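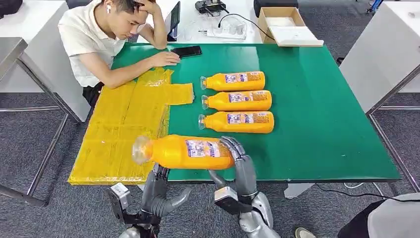 Someone in the replies says liquid detergent should never travel lying down, whatever the cap is like.

I used to say the same. Then Whitcombe switched us to flat cartons, and everything for the Inar shop goes out on its side now.

Out of 63 bottles in November, two leaked. Both had caps that weren't screwed all the way down.
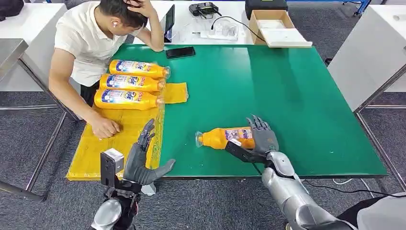 Tide on the green mat.

So I check every cap first – a quarter turn is usually enough.

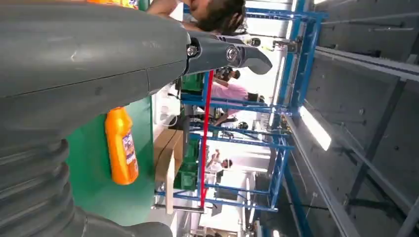 After that it's cardboard between the layers, eight bottles to a carton, all caps facing the same way. Tape goes over the long seam and both ends.

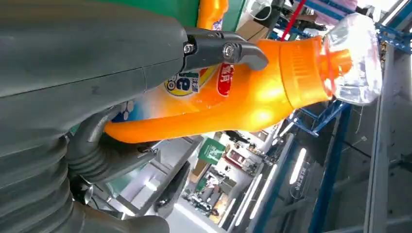

Pouring parts crack more often than bottles do. I keep an eye on the clear cover past the ribbed orange cap, the one with the small nozzle inside. A fold of paper around it helps.

Next carton goes to Teltalov.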